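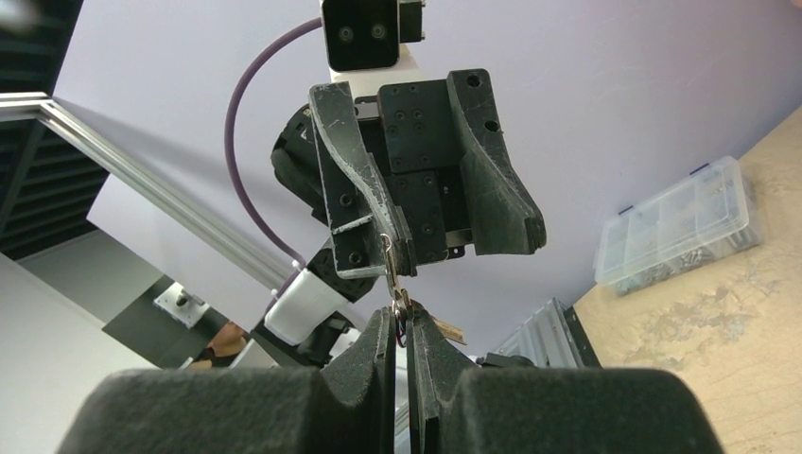
Two-arm handover of small parts: how much variation in the start position?

mfogh66
Hello all. I am collecting demonstrations for a handover skill with two arms. One gripper brings a small snap hook from above, the other comes up with padded fingers and should take it. My plan is 200 episodes for the hook before I go on to the next part. Up to now I have 125 and I always begin from the same pose, with the upper arm parked at the same height. The replay looks clean. My question is if I should change the start pose for the remaining episodes, or first finish the set as it is and train once.

culside_lab
Change it now. If you train on one start pose, the policy learns the path and does not look at the hook very much. We had exactly this at Culside with cable clips. We moved the fixture by the width of a finger and it closed on air, every time.

tanned_otter
I don't agree fully. With a part this small I would like to see one narrow set work before I make it wide. Otherwise, when it fails, you cannot say if the data is too thin or the calibration is bad. Train on the 125, it costs you one night.

mfogh66
Thank you both. The night is not the problem, but the machine is shared in August and I have it only until 16:00. What would you vary first, the height or the angle?

culside_lab
Angle. A hook that hangs can turn, and the lower camera then sees a very different shape. Height is easy to learn from the wrist view.

Amissah
May I ask about the pads? The foam on the lower fingers is thick, and the blades leave only a narrow gap between them. In my experience the foam hides the part from the wrist camera in the last moment, exactly when you need to see it. I cut mine down at the tip and my labels for "grasp closed" became much more consistent.

mfogh66
I have thought about this. But with thin pads the hook slips on me. Also I would have to throw away the 125, because the fingers would look different in every picture.

tanned_otter
You do not have to throw them away. Mix them. Different fingers in the set is also variation.

Amissah
Here I must disagree with tanned_otter. Mixing is fine if you have many of both. With 125 of one and a handful of the other, it is only noise. Please keep one type of finger for one task and write it in the episode notes.

culside_lab
+1 for the notes. One more thing, do you keep the failed takes? Mogens, I remember from your Muduvley thread that you deleted them.

mfogh66
Yes, I deleted them then, and I was sorry later. Now I keep them in a separate folder with one word for the reason: slip, miss, early open. "Early open" is the most frequent, the upper gripper lets go before the lower one really holds.

tanned_otter
Then record some recoveries also. Start with the hook half gripped and finish the handover from there.

mfogh66
Good idea. I will do 90 more with changed angle and leave the last ones for recoveries. The pads stay as they are. I will write again when the first training is ready.

Related topics
Ustiveck gripper driver loses zero after restart
Labeling contact events by hand or from motor current
Wrist camera exposure under bright ceiling
Muduvley: sorting small hardware, first dataset
How long is one operator shift for you?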